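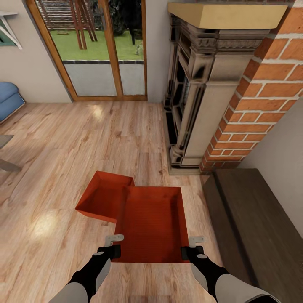
Figure 1 - Saisie bimanuelle d'un bac ouvert par le bord avant, séjour simulé.

Séance 8 - Manipulation domestique : où en est-on ?

1. Position du problème

La question « un robot peut-il ranger une maison ? » est mal posée tant que la tâche n'est pas découpée. Pour le cours, on retient le transport d'un contenant rigide tenu à deux mains, au-dessus du sol, dans une pièce meublée. La tâche paraît élémentaire. Elle réunit pourtant trois difficultés qui sont traitées séparément dans la littérature : la saisie, la coordination des bras et le déplacement en espace encombré.

Le bac de la figure 1 est pris de chaque côté du bord le plus proche du robot. Ce choix raccourcit l'extension des bras mais place le centre de gravité en porte-à-faux. Le moment correspondant doit être repris par les poignets, et il croît avec la profondeur du bac et la charge. Une saisie au milieu des flancs serait plus favorable de ce point de vue ; elle demande en revanche une allonge que toutes les plateformes n'ont pas.

Un couvercle à charnière ajoute un degré de liberté passif. S'il est négligé dans le modèle, l'encombrement latéral est sous-estimé au passage des meubles.

2. Chaîne cinématique fermée

Dès que les deux pinces tiennent le même objet rigide, les bras ne sont plus indépendants. La distance entre les points de prise est imposée. Un écart de consigne se traduit par un effort interne, qui déforme le bac ou fait glisser un doigt. Deux approches sont à connaître :
- commande maître-suiveur, simple à régler, sensible au retard ;
- commande en impédance sur l'objet, plus robuste, qui suppose une mesure d'effort correcte aux poignets.

Dans la suite Drinel utilisée en TP, seule la seconde est implémentée. La période d'échantillonnage est fixée à 2 ms ; ne pas la modifier. 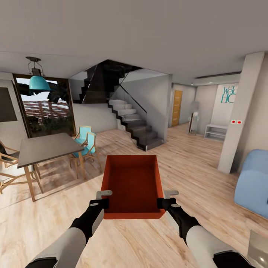 3. Navigation avec charge

Le bac porté à l'avant masque une partie du sol. Pieds de table, chaises et bas d'escalier doivent donc être mémorisés avant d'entrer dans la zone occultée. Les surfaces vitrées (garde-corps, baies) restent une source d'erreur classique pour les capteurs de profondeur.

4. Résultats de référence

Banc Holance, scénario « bac, séjour vers couloir », 600 essais en simulation. Le planificateur Amham échoue surtout à la dépose ; le planificateur Cairns échoue plus tôt, lors des rotations près du mobilier. Dans les deux cas, plus de 9 essais sur 10 passent la phase de saisie. Ce chiffre ne dit rien de la tâche complète - à ne pas citer isolément dans les comptes rendus.

Réponse provisoire : le transport seul est accessible en environnement connu. Le rangement, qui suppose de reconnaître les objets et de décider de leur place, ne l'est pas encore de façon fiable.

5. Travail à rendre

a) Écrire la contrainte de fermeture pour deux prises sur le bord avant.
b) Calculer le moment aux poignets pour un bac vide, puis chargé au fond.
c) Proposer un critère d'arrêt en cas de glissement d'un doigt.

Rendu en mai, avant 18 h, format PDF.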